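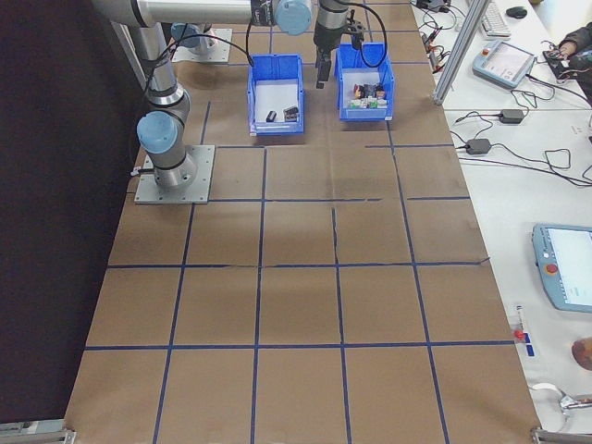
The two-arm sorting station at Fashola's Durkthorpe workshop, one of three stops on the open day.

Durkthorpe: a visit to the gripper people
Posted Monday, November 22, 2021

I have been to enough automation open days to arrive with my arms folded. The invitation from Fashola promised "a hands-on comparison of gripping solutions for small mixed parts," and we do have a small mixed parts problem at work, so I drove over, paid four dollars to park, and was given a badge and a bad coffee.

The first half hour was slides. There was a chart with a line going up. We were told that the Janix controller can plan both arms together so they don't run into each other, and that the Lula gripper, a plain parallel type with two fingers, is rated for 500 hours between services. I asked what kind of service and was told it depends. I wrote down "depends."

Then we went through to the workshop, and things picked up. The station is two arms on metal plates, over a table covered in brown paper and marked into squares with blue tape. Blue bins, small parts, teach pendants on the bench alongside. I liked that it looked like a job in progress. The last show I went to had a robot behind glass pouring beer, and I learned nothing there except that the beer was warm.

The task is simple to describe: pick small parts out of one bin and put them in another. The parts are the kind of thing that gives us grief. Capacitors, switches, odd blocks, things with no good flat side. The visitors' handout said that in the October trial the station made 648 attempts and missed 51 of them. That is a miss about every dozen or so, and the handout called it "robust performance." On our line it would be a person standing there all shift.

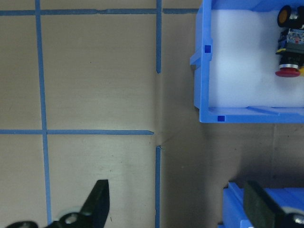 What I wanted to know was how much of the trouble comes from the fingers and how much from the camera. Fashola's view is that the wrist camera solves most of it. A camera down at the gripper gets a close look at the part just before the pick, and it moves with the hand. Fine. But a close look is also a narrow one. When the hand comes in near a bin wall, a good share of what the camera has to work with is wall. I asked whether they had run the same parts with only the fixed camera, and they had, for a short while, and did not have the numbers with them.

The same went for the fingers. The talk in the morning was of a comparison, and I had pictured several grippers being swapped on and off in front of us. In the workshop the comparison was between finger tips, long against short, and between two opening speeds. Useful to somebody, I'm sure. We had been told there would be a suction cup as well. It was "with a customer."

Lighting is another thing I'd want to see pushed harder. Pale bin liners and dark parts are a kind combination for any camera. Our bins at work are gray, our parts are gray, and the overhead lights flicker.

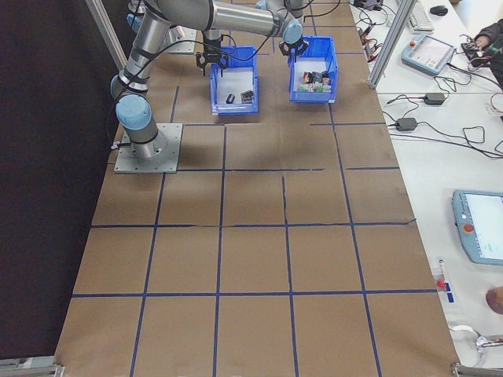
I also asked about setup time, which is where these projects usually eat the money. The answer was two days for the arms and "a bit longer" for everything else. Everything else means cables, pendants, calibration, bin positions, and somebody who knows the Janix menus. I tried the menus myself for ten minutes. They're clear enough until you want to change the approach height for one arm only, and then you are four screens deep and the back button takes you to the start. To be fair, the engineer who rescued me agreed it was annoying and made a note.

Credit where due on the two-arm idea. I came in thinking a second arm was mostly a way to sell a second arm. With two bins close together, though, I can see the sense in giving each arm its own side and letting the controller referee the middle. Whether that beats one faster arm, I still don't know. They quoted 400 picks an hour for the pair. I have seen one arm do that, with easier parts.

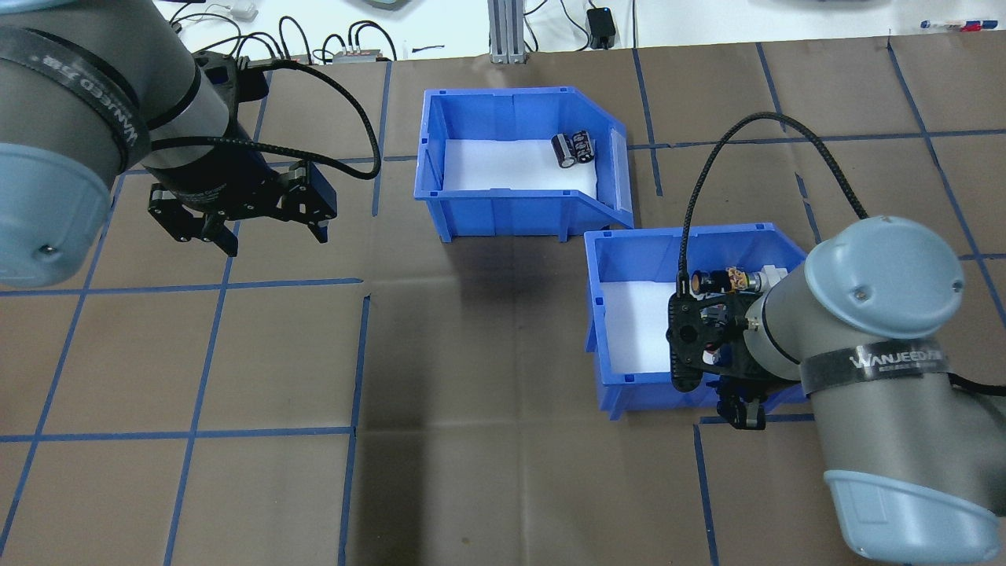

One of the other visitors put it more kindly over lunch, saying that the fingers were the least of it, that any decent parallel gripper would cope with a capacitor once the software knew which end was which, and that Fashola should have spent the morning on the misses instead of the hits. I'd have stayed for that talk.

Sandwiches were good. If you go to the next one, skip the slides, get to the workshop early before the crowd builds up at the bench, and bring a bag of your own worst parts. I left ours in the car and regretted it. They have offered to run a batch if I mail it in, and I've asked for the miss count in writing along with the wrist camera and fixed camera figures side by side. The box goes out this week.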